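Tredport だより 「ブロック箱のとなりで」
2025年3月20日

春の棚の入れかえが近づきましたので、今回は作業の机のことを書きます。私はこのたよりを日本語で書くようになって、まだ長くありません。読みにくいところがありましたら、どうぞお許しください。

Skemari の箱を借りてくださっている方はご存じだと思いますが、あの箱には小さい組み立てブロックが色ごとに袋に分かれて入っています。返ってきた箱は、McKinnon の建物の机で中を開けて、汚れを見て、足りないものを足して、また袋に戻します。私がこの仕事を始めたころ、机には何も敷いていませんでした。ブロックは机の上をすべって、床に落ちて、棚の下に入りました。棚の下から出てくるブロックには、いつもほこりがついています。

いまは茶色の紙を机に敷いています。紙の上ではブロックがあまりすべりません。Grovon という包装用品の店で巻いたものを買って、机の長さに合わせて切ります。はじめは白い紙も考えたのですが、白いブロックが見えなくなるのでやめました。茶色は地味な色です。しかし、白も赤も黄色も、茶色の上に置くとよく分かります。

紙の上には、青い養生テープで線を引きます。たての線と横の線で、四角いマスがならびます。マスの大きさは、箱を置いて、その横に袋を置いても、まだ少し余るくらいに決めました。はじめは定規を使っていましたが、いまは目で見て貼っています。ですから、よく見ると線がまがっています。ある方に「道路のようですね」と言われました。たしかに、子どものころに見た古い町の地図に似ています。

マスの使い方にはゆるい決まりがあります。手前の列は「まだ見ていないもの」、奥の列は「見たもの」です。そのあいだは、迷っているものの場所です。傷があるけれどまだ使えるもの、色が少し黄色くなったもの、となりのブロックと固くくっついて離れないものなどを、ここに置きます。迷っているものの列は、作業が終わるころにいちばん混んでいます。

そして、青いトレーです。これは角がまるくて、まわりに低いふちがあるプラスチックのトレーです。ブロックの仕事で私がいちばん好きな道具は、たぶんこのトレーだと思います。ふちがあるので、ブロックが逃げません。青の上に白いブロックを置くと、ポッチ(上についているまるい出っぱりを、日本語でこう呼ぶことを最近習いました)の影まで分かります。

2×2の白いブロックは、上にポッチが4つあります。箱の中でいちばんよく減る部品です。家の壁にも、犬の足にも、ケーキの上のクリームにもなるからでしょう。今年の棚卸しでは、白い2×2だけで300個近く、新しいものを足すことになりました。

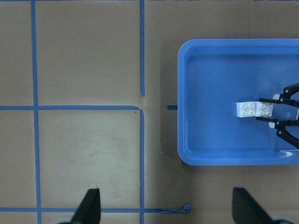
白は汚れがすぐ目につくから、いっそ箱から抜いて灰色にしてはどうか、というご意見もいただきました。灰色なら洗う回数が減るし、家の壁にもちゃんとなる、小さい子は色をそれほど気にしない、と続いていました。

私はこのご意見を何度も読みました。洗う人のことを考えてくださった、ありがたいご意見です。それでも、白は残したいと思います。灰色で作った雪だるまを想像してみたのですが、やはり雪が溶けたあとのようで、少しさびしい気がしました。そのかわり、灰色の袋も少しずつ増やしていきます。くらべて使っていただいて、感想を聞かせてください。

つぎに、くっつけ方の点検のことです。ブロックは洗えばきれいになりますが、きれいなブロックがよくくっつくとは限りません。古いものは、はめてもすぐに外れることがあります。反対に、固すぎて、小さい子の指では外せないものもあります。そこで、気になるものはトレーの上で一つずつ相手をかえて、はめたり外したりして調べます。紙の上でもできますが、外れた瞬間に飛ぶことがありますので、ふちのあるトレーの中のほうが安心です。

調べる相手には、なるべく新しいブロックを使います。古いもの同士では、どちらが悪いのか分かりません。これは私が長いあいだ気づかなかったことで、まだ使えるブロックをたくさん「ゆるい」の袋に入れてしまいました。その袋は捨てていませんので、時間のあるときに調べなおすつもりです。

まっすぐ横にならべて置いたときの高さも見ます。となり同士にして、上の面を指でなでると、段があるときはすぐ分かります。熱いお湯で洗うと、形が少しかわってしまうことがあるそうです。ご家庭で洗ってくださる方は、ぬるい水でお願いいたします。食器を洗う機械には入れないでください。 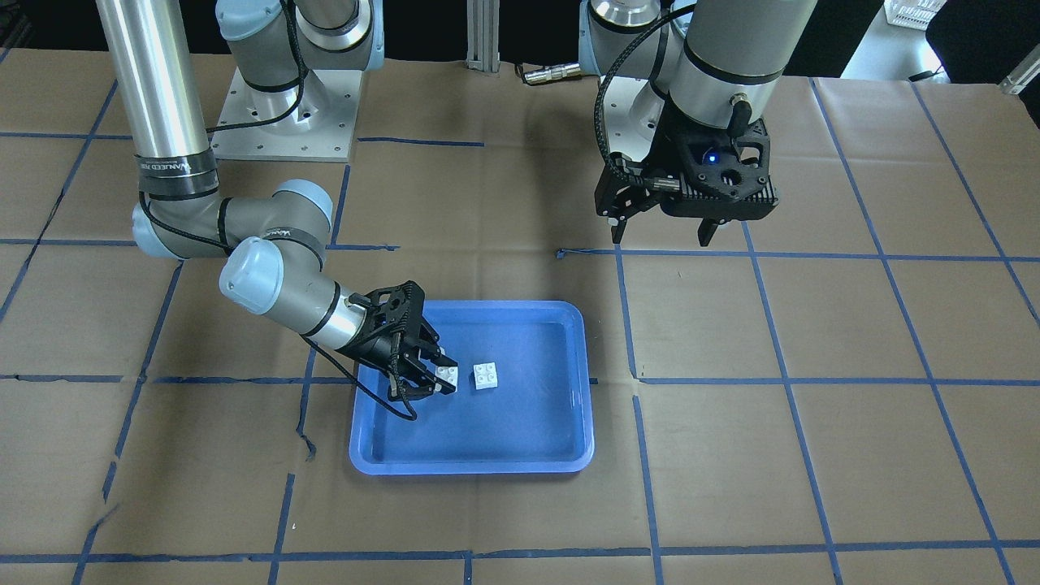
洗い方について、もう少し書きます。私は洗濯用の細かい網の袋に入れて、おけの中でゆらします。洗剤はほんの少しでかまいません。ポッチの間の汚れには、やわらかい歯ブラシを使います。むずかしいのは裏側です。裏のくぼみには水が残りやすいので、裏を下にして、タオルの上にならべておきます。一晩おいても、まだ中に水が入っていることがあります。ぬれたまま袋に入れると、においがつきます。このにおいは、一度つくとなかなか取れません。

ドライヤーは使わないことにしています。急ぐときは使いたくなりますが、軽いブロックは飛びますし、熱も心配です。窓の近くに一日置くほうがよいと思います。

茶色の紙のほうは、洗うことができません。使っているうちにしわができて、テープをはがすときに表面がやぶれることもあります。小さいやぶれは、上からテープを貼って直します。そうすると線がまた一本増えたように見えて、マスの数が分からなくなることがあります。私はあまり気にしませんが、几帳面な方には落ちつかない机かもしれません。

紙をかえる時期は、決めていません。しわにブロックが引っかかって倒れるようになったら、かえどきです。前の紙は、思ったより長くもちました。はがした紙は、きれいな部分を切って、箱の底に敷いています。Grovon で買ったときの値段を考えると、最後まで使いたいと思うのです。

テープについては、失敗の話があります。一度、安いからと思って、事務用の透明なテープで線を引いたことがありました。光のかげんで線が見えません。しかも、はがすときに紙がいっしょについてきました。青い養生テープは一巻きで200円ほど高いのですが、よく見えて、はがしやすいです。いまは迷わずこちらを買っています。

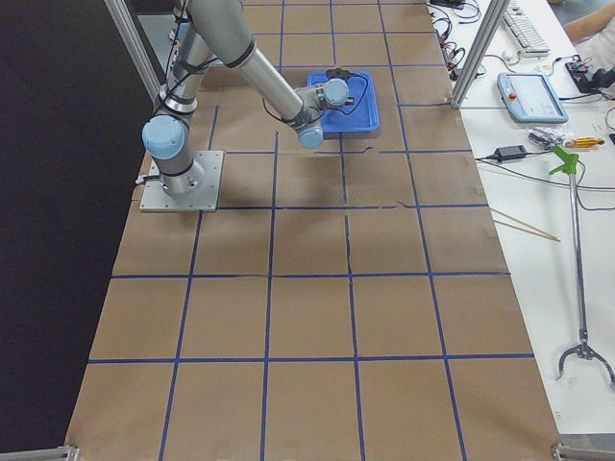
トレーの置き場所も、何度かかえました。はじめは机のはしに置いていましたが、通る人の服のそでが当たって、落としたことがあります。いまは、はしから少しはなれたマスに置くようにしています。うでをのばして、無理なくとどくところがよいです。私は背が高くありませんので、奥の列はいつも少し遠く感じます。

ブロックと関係のない小さいものは、なるべく茶色の紙の外に置きます。袋を閉じるための針金や、短いえんぴつなどです。以前、返ってきた箱に消しゴムのかけらがまざっていて、それが白いブロックと同じくらいの大きさでした。見たもの、の列まで進んでから気がつきました。小さいお子さんのいるご家庭に行く箱ですから、こういうものは入れたくありません。

そこで、袋に戻す前に、もう一度トレーを通すことにしています。一袋分をあけて、トレーをかるくゆすって、平らに広げます。ゆすりすぎると大きい音がしますから、静かに。それから、手前のふちによせて、少しずつ袋に入れます。この最後の一回で、色ちがいがよく見つかります。とくに、白とうすい灰色のまちがいが多いです。夕方の電気の下では、私の目にはほとんど同じ色に見えます。灰色の袋を増やすと書きましたが、このまちがいも増えるでしょうね。少し困っています。

はめたままで袋に入れるか、ばらばらにして入れるか、という質問もときどきあります。Skemari の箱では、ばらばらでお返ししていただくのがいちばん助かります。けれども、お子さんが一生けんめい作ったものを、返す日だからといってこわすのは悲しいことです。そのときは、作ったままで箱に入れてくださってけっこうです。私たちのほうで外します。じつは、箱を開けて作品が入っていると、少しうれしいのです。前に、白いブロックばかりを長くつないだものが入っていました。橋だったのか、へびだったのか、分からないまま外しました。紙を一枚そえて、何を作ったのか書いてくださるとありがたいです。

固くて外れないブロックは、歯でかまないでください。角に細かいあとがついて、そのブロックはもう貸し出しに使えません。薄い板のような部品は爪を痛めやすいですから、無理をせず、くっついたままで返してください。 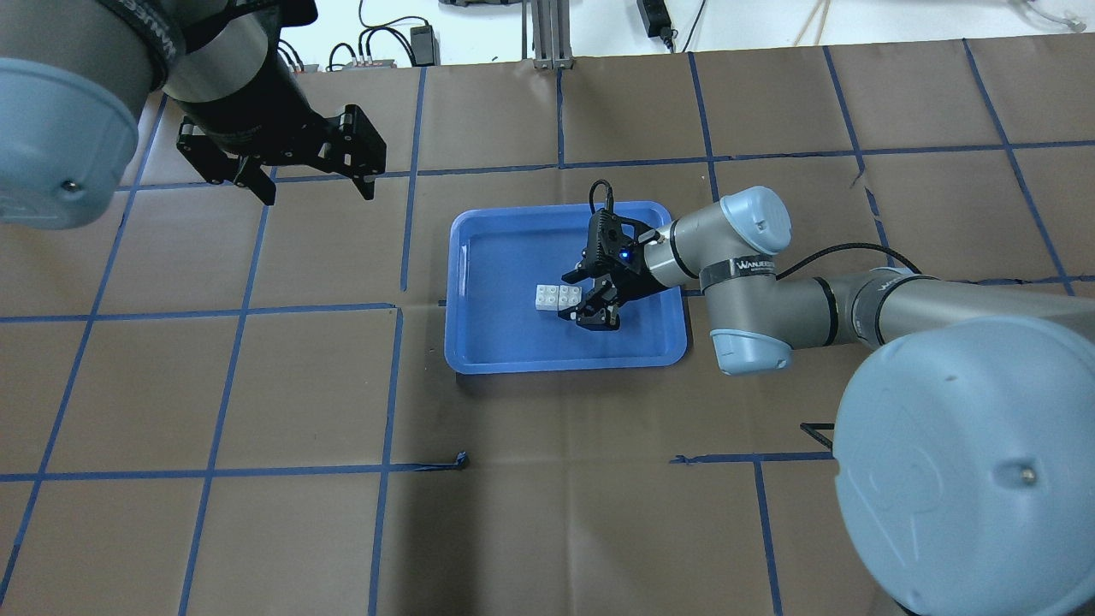 さて、入れかえのあいだのお願いです。返却の箱は、McKinnon の入口の棚に置いてください。ふたには、ゴムではなくひもをかけてください。ゴムは古くなると箱の紙にくっついてしまいます。袋の札がなくなっているときは、そのままでかまいません。札はこちらで書きなおします。

新しい箱の貸し出しは、6月からの予定です。中身は基本の箱と同じですが、窓とドアの部品を少し増やし、白い2×2も多めに入れます。予約はいつもの用紙で受けつけます。一つのご家庭で一度に2箱まで、という決まりはかわりません。

それから、使わなくなった青いトレーをお持ちの方がいらっしゃいましたら、ご連絡ください。角がまるくて、ふちが低いものをさがしています。青がなければほかの色でもよいのですが、白だけは、さきほど書いた理由でこまります。

次の号では、車輪の部品のことを書きます。車輪の軸に巻きついた髪の毛を取るのに、よい道具を見つけました。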